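脚下的声音:地毯、硬地和一个房间听起来的样子
讲稿备注,自用版,周二晚上那一场

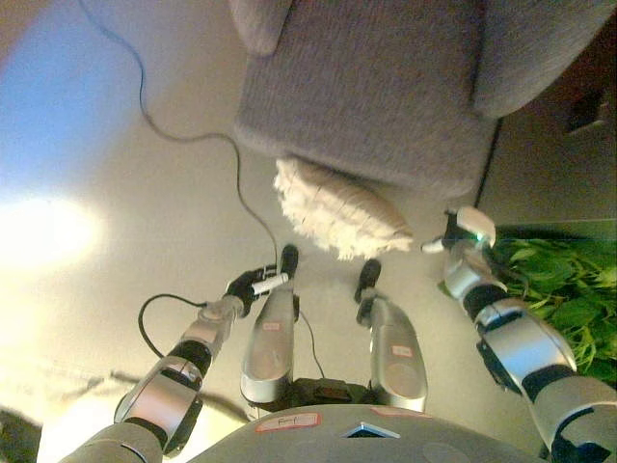 从上往下看的地毯地面

开场(别急着讲,先走路)

上台不要说话。从侧门走到讲台,正常步速,穿那双硬底皮鞋。会场前半截是木地板,讲台后面铺了一块地毯,所以大家会听见嗒、嗒、嗒,然后突然没了。走到位以后停两秒,问:刚才什么时候变的?

通常前排会有人直接指地上。太好了,就从这儿接下去。

要说的话:大家好,谢谢你们下了班还愿意来听一个人讲地板。我真的非常喜欢这个题目。我做室内声音做了很久,大家请我去的时候一般都指着天花板,问要不要挂吸音板,或者指着墙,问要不要包布。很少有人指着地。可是人整天踩在上面,椅子在上面拖,书在上面掉,小孩在上面跑,这个房间里有多少声音是从地上来的!

提醒自己:这里语速容易变快。喝水。

翻页:两件事

地面对声音做两件事,今天晚上会反复提到,请大家先记住。

头一件,它决定有多少声音产生出来。鞋跟敲在石头上,和鞋跟敲在绒面上,源头就不一样。这叫撞击声。

再一件,它决定已经在空气里的声音还能待多久。我说一句话,声音碰到墙、碰到顶、碰到地,每碰一次少一点。少得多,房间就“干”;少得少,房间就“湿”,就有回响。这是混响。

很多人把这两件混在一起说“隔音”。买地毯的时候店家也这么说。一定要在这里把它们拆开,后面讲楼板的时候才讲得清楚。如果观众里有人问“那隔音到底是哪一件”,回答:还有第三件,叫空气声隔声,就是隔壁说话你听不听得见,那个主要看墙和楼板有多重、缝堵得严不严,一块地毯帮不上什么忙。别展开,展开就回不来了。

翻页:拍手

请全场一起拍一下手。就一下。听尾巴。

然后请大家低下头,用手掌捂住耳朵前面一点点,再拍。(这个没有什么科学意义,就是让人注意到自己在听。上次在 Callent 做这个的时候,后排笑了很久,气氛一下子就松了。)

要说的话:你们听到的那个尾巴,就是这个房间。同样一双手,在浴室里、在车库里、在衣柜前面拍,尾巴都不同。我每进一个新房间都要拍,酒店房间也拍,我家里人已经不管我了。

翻页:绒毛里发生了什么

讲材料。尽量慢,这里是我最喜欢的部分,也是最容易讲成课的部分。

声音是空气在来回动。空气在纤维之间挤来挤去,有摩擦,动能变成一点点热,声音就弱了。所以要有缝隙,要让空气钻得进去,钻进去还要走得费劲。绒太稀,空气一溜就过去了;压得太死,空气进不去,就弹回来了。

厚度很要紧。高音的波长短,薄薄一层绒就够它受的。低音波长很长,长过我整个人,一块薄地毯对它来说几乎不存在。这就是为什么铺满地毯的房间有时候听起来闷:高的都吃掉了,低的一点没动,嗡嗡的全留下来。

这里放录音一和录音二。同一段朗读,Zodwa Tshabalala 念的,她的声音偏低,正好用来说明问题。先放空房间,再放铺了地毯的房间。放完不要马上解释,让大家自己说。一般会有人说“像感冒了”。对,就是感冒了的房间!

如果音响师把低音调高了,录音二会特别夸张,开场前记得去跟他说一声,音箱设平的。

翻页:垫子

地毯底下那层垫子,平时谁也看不见,我要替它说句好话。

同样一块地毯,直接贴在水泥上,和下面垫一层毛毡或者透气的海绵,吸音差得很明显,中频尤其明显。道理还是厚度,加上空气能继续往下走。注意“透气”两个字。有些垫子上面覆了一层不透气的膜,踩着很软,对脚步声很有用,对混响就没那么有用。店里摸一下摸不出来。我的土办法是把垫子贴在嘴上往里吹气,吹得过去就行。(可以示范,样品在黑色布袋里,两块都带。吹不过去那块做了记号,角上剪了一刀。)

有朋友会问踩久了怎么办。会变薄,会变实,走道中间最先塌。塌了以后高音吸收会退,脚步声也会大一点。家里可以把地毯转个方向,公共场所就难了,走道永远是那条走道。

翻页:Skernham 的阅览室

讲案例。时间控制,这一段留 15 分钟,包括放录音。

背景:Skernham 的阅览室,容积363立方米,老房子改的,顶很高,一面长墙全是窗。原来是石材地面,好看极了,夏天也凉快。问题是椅子。木椅子,四条腿,一拖就是一声尖叫,整个屋子都听得见,而且要过好一会儿才消下去。来看书的人都很自觉,站起来的时候把椅子抬起来,小心翼翼地放下。可是人一多总有一个忘记的。

我去的那天是一月,外面下雨,屋里几乎坐满。我拿着录音机坐在角落,听了一个上午。印象最深的是翻书声。那么轻的声音,在那个屋子里居然有尾巴,沙——啦,像有人在很远的地方也翻了一页。我当时特别舍不得,心里想,要是全铺上地毯,这个声音就没有了。

所以后来没有全铺。

这里停一下,让大家看平面图。桌子下面铺,走道留石材,入口一大块厚的。Assunta Pellegrini 画的图,她坚持地毯的边要对齐石缝,为了这个我们多量了一个下午。现在去看,确实舒服,眼睛舒服。

椅脚另外包了毛毡。说实话,单论那个尖叫,包椅脚的功劳比地毯大。要承认这一点,讲的时候不要跳过去。便宜的办法先做,做完再听,再决定要不要花大钱。

放录音三、录音四。改之前一段,改之后一段,都是同一个位置录的。请大家注意椅子,也请大家注意翻书。翻书的尾巴短了,还在。

有一点我自己还没想明白:改完以后,里面的人说话声音变小了。没有贴告示,也没有人管。我听过一种说法,房间越吵人越往上抬嗓子,房间静下来大家就跟着静。听起来合理,可是我那两次去的季节不一样,人也不一样,我不敢拿这个当证据。照直讲。

翻页:楼上的脚步

换到住宅。问一句:有谁家楼上有人半夜走路?(会有很多手。)

脚步声传到楼下,走的是结构。脚后跟敲楼板,楼板整块在抖,楼下的天花板就是它的喇叭。所以楼下的人在自己天花板上贴吸音棉,效果很小,贴的人往往很伤心。要治就治楼上,在脚和楼板之间放软的东西。

软的东西能把“敲”变成“按”。同样的力,时间拉长一点,尖的那部分就没了。剩下的是咚,低低的那种,木结构的房子里最难办,地毯对它没多少用,要动楼板和吊顶的构造,那是另外一个晚上的题目。

我录过一组脚步,总共 19 段,同一个人,同一条走廊,换鞋,换地面。今天只放五段。顺序:皮鞋石材,皮鞋地毯,光脚木地板,光脚地毯,拖鞋木地板。拖鞋那段请大家特别听,啪嗒啪嗒,比光脚吵得多。每次放到这里都有人转头看旁边的人,眼神很复杂。

给楼上的人的建议,念的时候语气轻松一点:床到卫生间那一路铺上。整个客厅铺不铺随你,夜里走的就是那一条。地毯下面加垫。拖鞋选软底的。

给楼下的人的建议:带一块垫子当礼物上门。我见过管用的。

翻页:吃饭的地方

餐厅是另外一种难。地毯上掉一勺酱汁,谁都高兴不起来,所以硬地有硬地的道理。Naidoo 那家店我常去,水磨石地,砖墙,一到饭点我得看着对面的嘴型吃饭。可是菜太好吃了,我照去。

老板问过我能不能铺点什么。我说地上别动,桌子底面贴吸音毡。桌子底面!没人看,没人碰,面积加起来很可观,离嘴又近。再把最大那面墙挂上厚帘子,打褶的,别拉平,拉平了就薄了。

这个例子用来说明:地面只是六个面里的一个。它硬着也可以,别的面多出一点力。顺便说一句,人也是吸音材料,穿冬天外套的人更是。空着的礼堂和坐满的礼堂完全两回事,今晚你们都在帮忙。

翻页:几种地面,我的个人口味

这一页是私货,跟大家说清楚是私货。

木地板架空铺的那种,走上去有一点鼓声,很多人嫌,我喜欢。老学校的走廊就是这个声音。

软木,太被低估了。脚感温,脚步声小,混响方面帮得不多,可是光着脚走一圈你就会爱上。

油毡,安静,耐擦,颜色现在也好看了。医院老楼里那种有点黏脚的吱吱声是打蜡打出来的,不能怪它。

水泥自流平,好看,拍照好看,拍手不好听。要用就给它配大块的毯子,书架,沙发,植物吸不了多少音,摆着高兴就摆。

圈绒和割绒,常有人问哪个好。在吸音这件事上,看厚度、看密度、看背衬透不透气,比看圈还是割有用。圈绒耐踩一点,家里有猫的请慎重,猫很懂圈绒。

长毛的那种,我家里有一块,掉了针找不到,除此以外没有缺点。

翻页:自己在家听

带大家过一遍,动作要大,声音要大,大家这时候有点累了。

回家以后,挑一个房间,关掉冰箱旁边的门,关掉电扇,站在中间拍手。听有没有那种“嗒嗒嗒嗒”的小弹跳。有的话,是两个平行的硬面在来回丢声音,常常是两面光墙,也可能是地和顶。蹲下来再拍一次,变了没有?把床上的被子拖到地上铺开,再拍。变了就说明地面值得花钱,没变就把被子举到墙那边再试。

被子是最好的试验品,家家都有,又厚又透气,试完还能睡觉。

手机录下来也行,手机会自动调音量,前后比较要小心,最好固定位置,说同一句话。我用的那句是“今天晚上吃什么”,里面有爆破音也有擦音,够用。

再有就是闭眼听人走路。Roridari 的一位听众后来给我写信,说她现在凭声音就知道家里谁走到了哪一格地板上。我收到这封信高兴了一整天。

翻页:问答

先把灯调亮一点。备着这几个问题,以往常有人问。

问地毯积灰、过敏:我不是医生,吸尘要勤,选短绒,潮的房间别铺。不要多说。

问要铺多大:没有一个数适合所有房间。先铺人站、人坐、人走的地方,听一听再加。有人追问公式,就说混响时间跟体积成正比,跟总吸音量成反比,体积改不了,能动的就是吸音量,散场以后可以一起在纸上算。纸和笔在布袋外层。

问录音房、打鼓房:鼓下面垫地毯可以防滑,也能让上面的高频少一点,楼下照样听得见咚咚。要做浮筑地台。介绍他们去找专门做的人。

问地暖:能铺,看热阻,厚垫子会挡热,买之前问清楚两边的要求。吸音和导热在这里打架,我偏心吸音,住的人偏心脚暖,听住的人的。

问挂毯:挂!离墙留一点空更好。

要是没人举手,就把那两块垫子样品传下去让大家吹。传之前擦一下。

收尾

讲完不放片尾。请大家起立,离场时先走地毯再走木地板,走慢一点,听自己的鞋。我站在门口,收样品,收录音机,别忘了讲台下面那根延长线。

下次要改的地方:录音四开头有一声咳嗽,剪掉。软木那段加一块实物。餐厅那段再短一点。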